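Notebook, apple drying trials, Dec 24, 2023

Entry by Tuấn Lý

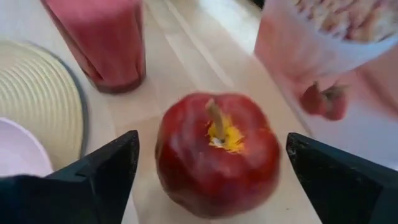 Today I continued the comparison of slice thickness. In the last entry I wrote that the thin slices curl too much in the Prokar dryer, and I was not sure if the reason is the thickness or the position of the tray. So I ran both again, with the trays exchanged halfway. The curling stayed with the thin slices. I consider this question closed for now.

Settings: 3 mm slices on the upper trays, 4 mm on the lower ones. Red apples, skin on, core removed with the hand tool. No sugar. I weighed 200 g of fresh slices for each tray, because last time I put them by eye and afterwards the numbers could not be compared. One tray came out as 219 g when I checked it a second time (I had left the paper under it). Corrected before the start.

Dipping. Half of the slices went in lemon water, half went in dry. The lemon juice came from the bottle in the door of the fridge, and the label is already gone, so I can't say how old it is. Next time please write the opening date on it. The dipped slices are paler after drying, as we expected. The undipped ones became brown near the core first and then toward the skin. In taste I prefer the undipped. Thân prefers the dipped and says mine taste like tea.

The Sirano dryer was also on, with the second batch, but the fan makes the same noise it made before the cleaning. I opened the back and there was a piece of dried peel against the grille. After I removed it the noise is less but it did not disappear. I don't want to leave this machine overnight until somebody looks at the bearing. I put a note on the switch.

Moisture. I still don't trust the meter. Three readings on one slice gave three different values, and pressing harder gives a higher one. For this entry I go back to weighing, and to the bending test: a slice that bends and does not break, and shows no juice when it is torn, is ready. It is an old method but two persons can agree on it. The 4 mm slices passed. The 3 mm slices were already too dry and broke like crackers. They are good to eat, only they are not what we want for the Jiment bags, where they will turn to crumbs.

Storage. Everything is in glass jars, lids closed, on the shelf beside the sink. I will shake the jars every day for the first week. If there is fog on the glass, the batch must go back to the dryer. Please don't open the jars marked with blue tape — they are for the long test and should stay closed until March.

To do:
Buy a new blade for the slicer, the old one tears the skin side.
Ask Thân where the second scale went.
Repeat 4 mm with a lower temperature and a longer time, only in the Prokar.
Try one tray with cinnamon, small amount, kept apart from the others so the smell does not move.

One more thing, I forgot to write the weight of the cores and peel. I threw them in the compost before I remembered. The yield calculation for this batch is therefore from the slices only, and it should not be put in the same table as the earlier ones.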